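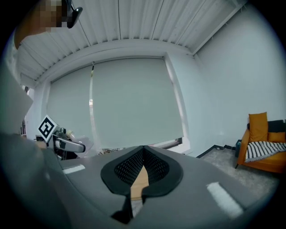 Print | E-mail

5. Tracking faults in the two-handed recordings

The recordings were made with two Clurka hand-held grippers, one in each hand of the operator. Each gripper carries a wide-angle camera and a square marker. The Vatura tracker estimates the path of each camera from the video and the motion sensor, and then uses sightings of the markers to place the two grippers in the same coordinate system. The robot policy is trained on the combined result. If the two paths are placed wrongly with respect to each other, the policy learns to bring the arms together at the wrong distance.

We first noticed the problem on the robot. During the handover task the left arm moved to a point beyond the right gripper and pushed against its side. The force limit stopped both arms and there was no damage. We took this at first for a calibration error and calibrated the arm bases again, but the same contact came back in later runs. The arms were going where the policy told them to go. We then checked the training data and found the same offset in a share of the demonstrations.

5.1 How the fault was found

The full set holds 3190 demonstrations. The tracker marks a demonstration as bad if either camera loses its position for too long, and demonstrations marked this way had already been taken out before training. The faulty ones had passed this check. In each of them both cameras reported a good track from start to finish.

To find them we used the markers a second time. For every video frame in which one camera sees the marker of the other gripper, the relative pose can be measured directly, without the room map. We compared this measurement with the relative pose given by the two camera paths. A demonstration was counted as faulty if the two values disagreed by more than 3 cm at any sighting. By this rule 432 demonstrations were faulty, or 13.5 percent of the set.

The check has one plain weakness. It says nothing about stretches of a recording in which neither marker is seen. We therefore treat the count as a lower bound.

5.2 Cause

In most of the faulty demonstrations the error did not build up slowly. The relative pose was correct, then changed within a few frames, and kept the new value until the end or until the next map correction. Slow drift of the motion sensor does not produce this pattern. It is what we would expect when the tracker matches a current view to the wrong part of its map.

The background had a large effect. In Figure 3 the marker on the second gripper is clear and faces the camera at an angle, but the room behind it offers less. The ceiling panels have parallel ribs, the blind is flat and pale and pulled almost fully down, and the wall to the right of the window is plain white. Parallel ribs are a known source of wrong matches because one rib looks like the next. A shift by one rib spacing gives a map match that is nearly as good as the correct one, and the tracker accepts it. The furniture gives better points to match, but it takes up a small part of the view and leaves it when the gripper is turned.

The gripper body is a second part of the problem. It fills much of the lower half of the view and moves with the camera. Vatura uses a fixed mask to ignore this region. Our mask had been drawn for the jaws and the nearest part of the shell, and it left out the outer edges of the body. Anything left outside the mask, including pieces of tape on the shell, could be picked up as a fixed point in the room. Points of this kind tell the tracker that the camera is standing still. When few good points remain in the background, they carry more weight than they should.

The operator's sleeve and arm can also enter the view. We tested whether this mattered by masking the arm by hand in a small part of the data. The result changed little, and we did not follow it further.

5.3 Test of the cause

We ran the tracker again on 500 demonstrations under changed settings. The set included faulty and sound recordings. With the larger mask alone, fewer sudden changes appeared, but those caused by the ribs remained. When we also stopped the tracker from accepting a map match that disagreed with a marker sighting, most of the remaining faults went away. The few that were left came from recordings in which the operator turned both grippers upward and the markers were out of view for a long time.

We also recorded the handover task at the Yang site, where the ceiling is flat and the shelves are full. The old settings worked there with almost no faults. This explains why the problem was missed in our first trials, all of which were done at that site. It does not show that the old settings were safe to use.

5.4 Changes made

The following changes were in place from 12 Feb 2026. The mask now covers the whole gripper body, with a margin at the edges. Tape and labels may be put on the body only inside the masked region. Marker sightings are used to reject map matches as well as to join the two paths. A demonstration in which neither marker is seen for a long stretch is sent to a person for review before it can enter the training set.

On the robot side, the Andon controller now checks the distance between the two grippers at each step and refuses any command that would bring them closer than the task allows. We consider this the more important change. The force limit acts after contact has been made, and a person standing at the table could have a hand between the arms during a handover. In the runs made in January no one was within reach, but this was due to our lab rules and the controller did nothing to enforce it.

Recordings that failed the marker check were removed, and the policy was trained again from the start. The contact described above has not been seen since in the handover task. We have not repeated the test for the folding task, in which the grippers work closer together and the cloth often hides the markers. The results for folding in Section 6 should be read with this in mind.

Print this page | E-mail this page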